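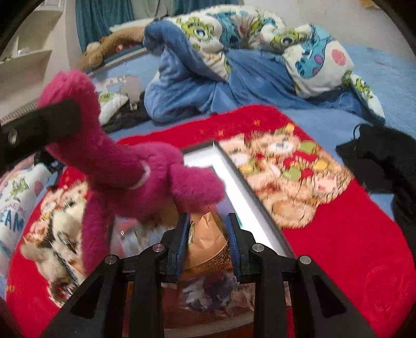 Speaker Notes: Caring for Donated Textiles in a Small Lending Library
Gudport Household Lending Library
Regional meeting, Oct 6, 2019

Slide 1. Welcome and scope
Thank the hosts and confirm that the microphone reaches the back row. State that the talk covers intake, washing, repair and storage of bedding and soft goods. Furniture and kitchen items are handled under a separate policy and will not be discussed. Questions are to be held until Slide 6.

Slide 2. The collection at present
The library holds 529 textile items. Of these, 346 are blankets, quilts and bedspreads, and 105 are curtains. The remainder are table linens and cushions. Loans are made to families in temporary housing for a period of up to one year, with renewal on request. Pause here so that the audience can read the table.

Slide 3. Intake
Every donation is logged on the day it arrives. Staff record the fiber content from the sewn label where there is one. Where the label is missing, the item is entered as "fiber unknown" and is washed cold. Items with a strong odor of smoke or mothballs are aired in the covered yard before any other work is done. Mention that the Ralico branch keeps a separate intake room and that Gudport does not have the space to do so.
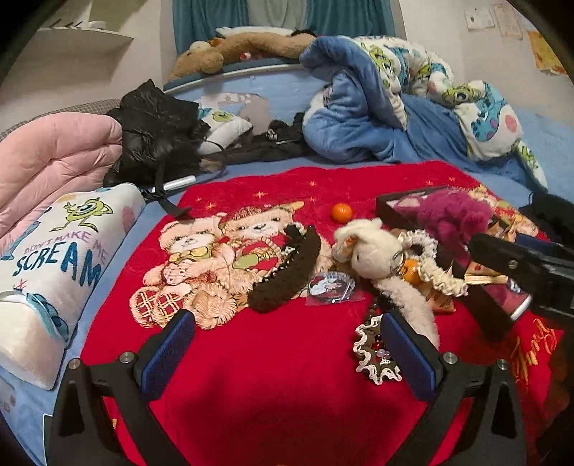
Slide 4. Washing decorated bedding
Color loss is the most frequent complaint received from borrowers. Dark and bright items are tested with a damp white cloth on an inside hem before the first wash. Decoration calls for a second test, as thread and ground fabric may be dyed differently. A red blanket with pale peach teddy bears and small golden stars embroidered on it is a fair case: any red that runs will show first in the pale stitching. Such pieces are washed alone, inside out, in a mesh bag, and dried flat away from the window. Iron from the reverse side only, over a folded towel.
If time is short, skip the remarks on starch.

Slide 5. Repair and storage
Small holes are darned on site. Torn bindings go to the Sima workroom, which returned 56 pieces to us in September. The audience may ask about cost; refer them to the handout, page two.
Storage is on open shelves, folded in thirds and refolded along new lines twice a year. Plastic bags are not used. Cotton sheets serve as dust covers and are washed with each refolding. Shelf labels follow the Cideck numbering plan, with the size code first and the item number second. Explain the size codes aloud, as the slide shows only the letters.

Slide 6. Questions
Allow ten minutes. Likely topics are feather-filled items (not accepted), electric blankets (not accepted) and the loan agreement form. Copies of the form are on the side table. Remind attendees to return their badges at the front desk before lunch.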